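Keeping a two-arm cell honest: speaker notes

Flestus workshop day, Nekby, Jun 7, 2022

Opening. Say hello, check the back row can hear. Then straight in: I love this cell! It's a small pair of arms on a white table and it has taught me more about upkeep than any of the big machines I've worked on. Tonight is all about the dull jobs - how we set it up, what drifts, what we tighten and when.

Explain the task first, so people know what "good" means. One plate, one cup. The cup has to end up standing on the plate. Simple enough that if it goes wrong, we look at the machine before we look at anything else.
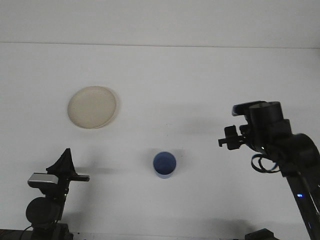 We start every morning with the arms powered but parked, and let them sit while we wipe the table. Then each arm goes through its full travel at slow speed, one at a time. Listen as well as look. A joint that needs attention often has a dry little tick near the end of its swing, and you will hear it long before the numbers show it. (Do the tick noise here, it got a laugh at Masri.)

Next comes the home check. We send both grippers to their parked pose and measure from the fingertips to marks on a card we lay down for the purpose. The allowance is 2 millimetres. If one arm is outside that, we go to the base bolts first. In January we spent a whole afternoon redoing the joint offsets on the left arm, and the fault was one bolt at the base that I could turn with my fingers. Please learn from my lost afternoon.

Cables. Slow down for this part, people always ask. Leave a proper loop at the wrist and another lower down, then move the arm to its furthest reach and see that the loop still has some give in it. Too tight and the plug works its way out. Too long and it drags on the table and can knock the cup. We swap the wrist cables every 350 hours whether they look tired or not.
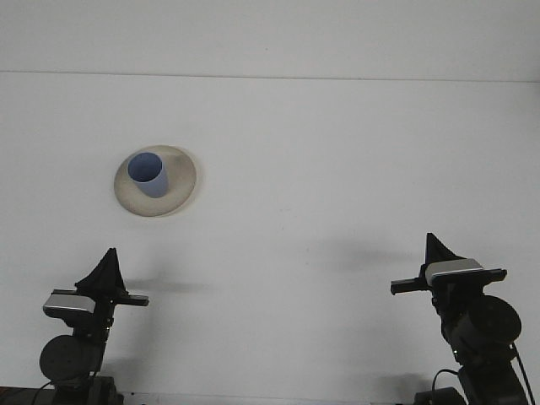

Page 4

Grippers. The fingers want cleaning more often than you'd think, and a soft cloth does the job. Close them gently with nothing between and look at the tips from the side: if you can see light on one side only, the finger has shifted on its mount. Loosen, square it up, tighten, close again. After any finger change we run 54 slow open-and-close moves before it goes anywhere near a cup.

Keep the log sheet by the cell, on paper. We call ours the Bralero sheet, after the project that paid for the table. It has 290 lines filled in so far and I have read every one of them. Ask for a show of hands here: who keeps a log for their own machine? Who reads it?

Last check of the set-up is the table itself. Plate on the left, cup well over to the right, a clear stretch between.
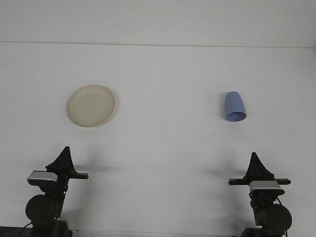
Plate and cup apart, cup upside down, both grippers clear.

Move on to questions. If there's time, pass round the old base bolt and the torque wrench, and show how we mark each bolt head with a paint pen.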